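Fitted Sheets That Stay Put

Updated August 16, 2025

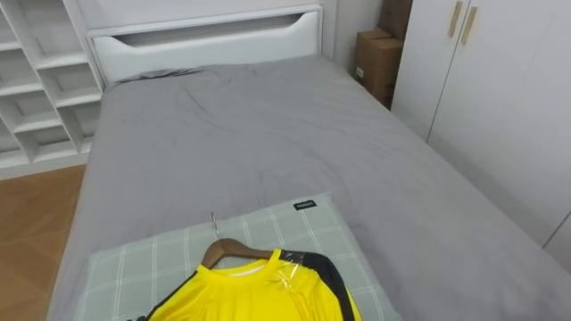
Tiburcio Sandoval wrote in to say that he has given up on deep pockets altogether. His mattress is a thin one and the extra fabric just bunches up underneath, so he buys the shallowest sheet he can find and says it holds better than any of the expensive ones. He has a point. Most of the letters we get on this subject come from people with thick mattresses, and the advice tends to lean their way.

Measure the mattress before you buy anything. Do it with the topper and the pad on, from the bottom seam to the top seam, and press the tape flat against the side. Write the number down and take it with you. A pocket should be an inch or two deeper than the mattress. Less than that and the corners ride up in the night. With much more than that you get loose fabric on top, and a strap or clip will only hide part of it.

Cotton shrinks. Expect to lose some length in the first two or three washes, more if you use a hot dryer. If a new cotton sheet only just fits out of the package, take it back.

Putting it on

Find the care tag first. On most sheets it is sewn at a bottom corner, but brands differ. The Clarberg sheets have it at the top left, and the Hao ones have no tag at all, only a printed line inside the hem. If yours is hard to find, put a few stitches of colored thread inside one foot corner and you won't have to look again.

Start with a head corner, then do the foot corner diagonally across from it. The last two go on much easier that way. Lift the mattress corner a few inches and pull the elastic well under, not just over the edge. If the bed is against a wall on one side, do the wall side first.

When all four are on, run your flat hand from the middle out to each side. Small wrinkles mostly go away after a night's sleep. A ridge that keeps coming back near the pillows usually means the head corners are not pulled far enough under.

Straps and clips

Suspender-type straps run under the mattress corner and grip the sheet on both sides. They work, but check the clips. Metal teeth chew through thin cotton in a year. The plastic button kind is easier on fabric and harder on fingernails. I have a set of Wiveo straps that have been on the guest bed since last October with no trouble. Take them off before the sheet goes in the wash, or they will knock around in the drum.

A rubber rug pad under the mattress does nothing for the sheet, although people ask. It will stop the mattress from sliding on a slatted base - a different problem, but sometimes the real one. If the whole mattress creeps toward the foot, the sheet goes with it.

Worn elastic

Stretch the hem and let go. If it comes back slowly or you hear a crackle, the elastic is finished. You can replace it for a few dollars. Open the casing at one seam, pin the new elastic to the end of the old one and pull it through. Quarter-inch braided is fine. Corner-only elastic is sewn down, so you have to unpick it. On a cheap sheet I would cut it up for dust cloths.

Heat is what kills elastic. Dry on low and take the sheet out while the hem is still very slightly damp, then put it straight on the bed. Go easy on fabric softener too - it builds up and makes the cotton slippery.

Washing without the ball

Fitted sheets swallow everything else in the load. Wash them with a few towels to break things up, and stop the dryer once, after 20 minutes or so, to shake them out. Don't wrap the sheet around the agitator when you load it. Drop it in loosely on either side.

Thread count

A 400 thread count percale will grip a mattress pad better than a slick sateen of any number. Jersey stretches and stays on well but pills. Flannel holds best of all and is too warm for half the year. The Bustwood pad with the brushed top helps with slippery sheets, if you already own some and don't want to replace them.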